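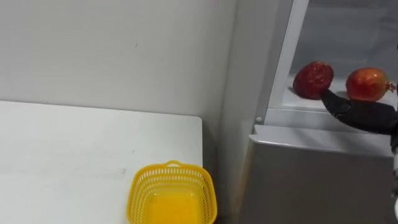 *Yellow basket on the white table, back room.*

# Back Room Walk-Through, Nic Aodha Craft Supply

January round. I did this one after closing, with the radio on and a cup of tea going cold on the windowsill, so forgive the rambling. Same system as always: an X means fine, an empty box means somebody (probably me) has to do something before the next round. Comments go right under the line they belong to.

## Doors and ways out

- [x] Back door opens all the way
- [x] Hallway clear from the stockroom to the back door
- [ ] Exit sign lit on battery

I held the test button in and the sign went dim after a few seconds, then gave up completely. It's fine on regular power, but I'd like it to last longer than my patience does! I've put a new battery pack on the Jidard order, and it goes in the same day it shows up.

The back door still wants a shoulder when the weather's damp. It opened clean for me 3 times in a row, so it passes, but if you're ever the one leaning on it, please write it in the book and tell me.

## Fire stuff

- [x] Extinguisher by the register: needle in the green, pin in, tag readable
- [x] Extinguisher in the stockroom: same
- [x] Smoke alarms, all beeped
- [ ] 18 inches clear under the sprinkler heads

Okay, the sprinklers. The top shelf on the felt side has crept up again. I know those big rolls have to live somewhere and I know that shelf is handy, but they're up in the space we're supposed to leave open. I pulled down what I could reach and the rest needs the good ladder and a second pair of hands. Let's do it before the Mitance delivery comes, or we'll just be stacking more on top.

Oh, and the stockroom extinguisher hook was loose. I tightened it while I was standing there with a screwdriver in my pocket.

## Electrical

- [x] Panel door closes, nothing leaning on it
- [x] No extension cords under rugs
- [ ] Outlet covers all in one piece
- [x] Space heater unplugged and put away

The cover behind the laminator has a crack running from the screw to the corner. It's an old one and the outlet works, but a crack is a crack, and new covers cost next to nothing. Please don't use that outlet until I've swapped it. I put blue tape over it as a hint.

I was so happy about the heater, by the way. Last winter I wrote it up every single month. It's been on its shelf with the cord wrapped up since the Limance people came and balanced the vents, and the back room is finally a place where you can take your coat off.

## Ladders, shelves and lifting

- [x] Good ladder: feet, locks and steps all sound
- [ ] Short step stool
- [x] Tall shelving bolted to the wall
- [x] Heavy boxes at waist height or lower

The stool is out. One of the rubber feet is gone and it rocks like a rowboat, so I've put it in my car and it isn't coming back in. I'll pick up a new one this week (the folding kind with the hand rail, I think, unless anybody hates those).

The shelving is solid. I gave bay 29 an extra good shake after all that business with the yarn, and it didn't budge.

## Work tables and cutting

- [x] Tables steady, no splinters or sharp corners
- [x] Rotary cutters closed and in the drawer
- [x] Paper cutter arm locked down
- [ ] Sharps jar under the fill line

The jar is right at the line. Old blades go in the spare jar under the sink from now on, and I'll take the full one to the drop-off. Tape the lid down before anybody moves it, please!

White tabletops show every scuff, and I've quit trying to get the old ones out. Scuffs aren't a safety problem. Glue drips near the edge are, so keep scraping those while they're soft.

## First aid

- [x] Kit on the wall, and everybody knows where
- [ ] Kit stocked
- [x] Eyewash bottle in date

We're down to 2 of the finger bandages, which tells you what kind of month it's been. Burn gel is good, gauze is good, and somebody borrowed the tweezers. They can come home whenever they like, no questions.

## Still open

- Battery pack for the exit sign
- Felt rolls down off the top shelf
- Outlet cover behind the laminator
- New step stool
- Sharps jar to the drop-off
- Finger bandages and tweezers

Cross things off right on this sheet as they get done and put your initials next to them. I'll be back around with the clipboard in February.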